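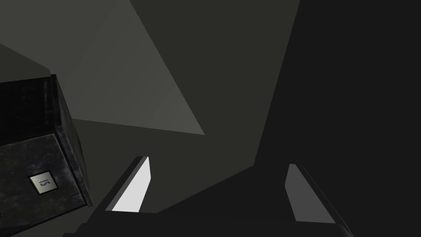
Dark box with the number 15 plate on its front

4 min read

Home | Games | Guides | Support log | Contact

Ticket: Cotano crashes to home screen after the lobby countdown
Opened by: Danai Liapis
Status: closed (workaround)
Last edited: 19 Jul 2018

I'm keeping this as one long running log because the first time I wrote in to Devier I sent five separate messages and they got very muddled. Sorry to whoever had to read those!

So, the problem. I play Cotano on my phone pretty much every evening, mostly the team mode, and after the last update I can't get into a match. The lobby loads fine, I can change my loadout, I can chat, I can see my squad. Then the countdown gets to zero, I hear the first half second of the drop music, and boom, I'm looking at my home screen. No error message, no "the app has stopped", just gone. When I open it again it tells me I left early and takes rank points off me (which, ouch).

What I'd already tried before opening this:

- Restarted the phone. Twice.
- Cleared the cache but kept the data.
- Switched from wifi to mobile data and back.
- Turned graphics down to Low, shadows off, 30 fps cap.
- Closed everything else, even my music.

Same crash every time. The training range works, weirdly, and so does the duel mode. It's only the big maps with 12 players in them.

First reply from Devier support was from Stamatia Christodoulou, who was lovely. She asked me for my free storage, my phone's language setting, and whether I had the high-res texture pack installed. Storage was fine I thought, I had some 300 MB left. Language is English (US). And yes, I have the texture pack, I grabbed it the day it came out back in January and never looked at it again.

She told me 300 MB was on the low side, as the game unpacks map files into temporary space when a match starts, and she wanted to see a lot more room than that. OK! I deleted a bunch of old videos and two games I was never going to finish and got up to 4 GB free. Started a team match, felt very confident, told my squad it was fixed. Crash. Same spot, same half second of music. My squad has not let that go.

Next round. Stamatia asked me to remove the texture pack from inside the game, under Settings > Downloads > Extras. I did that and the button just went gray and stayed gray. I left it for ages while I made dinner, came back, still gray. Force closed, went back in, and now it said the pack was both "installed" and "available to download", with two buttons next to each other. I took a screenshot and sent it over and she wrote back "oh, that's not right", which made me laugh.
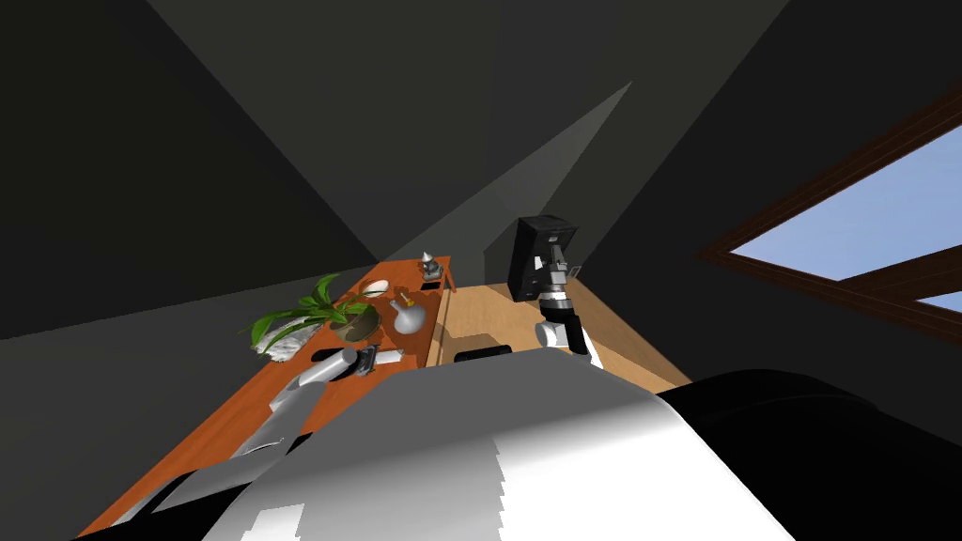
White-and-silver arm rising past the robot's body

Her theory was that the update had only half replaced the old pack, so the game was going looking for map textures in a folder that had been renamed. The small modes don't use those files at all, and that matched what I was seeing. I felt quite clever for having mentioned the training range, even though I only mentioned it to complain.

Before a full reinstall she wanted me to link my account properly, and I'm so glad she said it. I'd been playing as a guest this whole time! If I'd just wiped the app on my own (I very nearly did, the night before) I would have lost every skin and the whole season track. If you're reading this with the same problem, go to Profile > Link and do that first, before you touch anything else.

Steps that got me playing again, in order:

1. Link the guest account to an email.
2. Log out, log back in, check your items are there.
3. Uninstall Cotano.
4. Use the phone's file manager to look for a leftover folder called cotano_extras. Mine was still sitting there after the uninstall. Delete it.
5. Restart the phone.
6. Install again and let the base download finish with the screen on.
7. Play one team match BEFORE you download any extras.

Step 7 worked. First try, full match, all the way to the results screen. We lost badly and I didn't care one bit. I played three more to be sure and they were all fine.

Then I got brave and put the texture pack back on, and the crash came right back. So the pack itself is still broken on my phone, at least in this version. I took it off again using the steps above (yes, the whole thing, the gray button is still gray) and I'm staying on the normal textures for now. They look a bit muddy on the Türkmen map, mostly the market walls, and Sindus looks just the same to me either way.

Stamatia gave me back the rank points from the fake "left early" matches and threw in 200 coins, and I spent them on a hat right away. She has passed the pack problem to the people who build the updates, no date yet. I asked her to close this one and I'll open a new ticket if the next version still crashes with the pack on.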